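Category: Skin & Treatments

What to know before booking laser hair removal

We get more questions about laser hair removal than any other treatment on the list, and most of them come in the spring, when people start thinking about shorts and sleeveless tops. April is a little late to begin if you want results by summer. A full course takes several months, and the better time to start is the fall.

How it works

The laser sends light into the skin, where it is absorbed by the pigment in the hair. The light turns to heat and damages the follicle so that it grows back finer, slower or not at all. It only works on hairs in the active growth phase, and at any given time many of yours will be resting. One visit will not do it. Most people need six to eight sessions, spaced four to six weeks apart for the face and a bit longer for the legs and back.

Blonde, gray, white and red hair has little of the pigment the laser looks for and usually responds poorly. If that is your hair color, ask about electrolysis instead. Darker skin can be treated, but the type of laser matters, so ask which one the clinic uses before you pay for anything.

Getting ready

Shave the area the day before. Do not wax, thread or pluck for four weeks ahead of your visit - the root has to be there for the treatment to work. Stay out of the sun and skip self-tanner for the same four weeks. Tell your practitioner about any medication, especially acne drugs and antibiotics, and about any history of cold sores if you are having your upper lip treated.

A patch test is done first at all of our clinics. Elżbieta Borkowska, who runs the laser rooms at Stilau, will not book a first session without one. "People are in a hurry and I understand that," she says. "But I would like to see how the skin behaves on a small spot before I treat a whole leg."

What it costs

At Stilau, a course of six sessions for the underarms is $324. The lower legs are $537 for the same number. Single sessions are available but work out more expensive over a full course. Haritz, our smaller location, charges the same prices and has evening appointments on Wednesday until 8 p.m.

Be careful with very cheap package deals. Check how long the sessions stay valid and whether you can get a refund if your skin reacts badly.
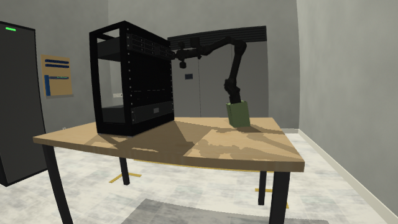

Afterward

Expect redness and slight swelling around the follicles, much like a mild sunburn. It normally settles within a day or two. Use a cool compress and a plain moisturizer, and avoid hot showers, saunas and hard workouts for 48 hours. Wear sunscreen on any treated skin that sees daylight.

Hair may seem to grow in the first couple of weeks. Those are treated hairs working their way out, and you can shave them as usual. Call the clinic if you see blisters, crusting or dark patches.

Patch tests are free for newsletter readers through the end of the month at both locations. Mention the newsletter when you call.

21 shares
Tags: laser hair removal, skin care, aftercare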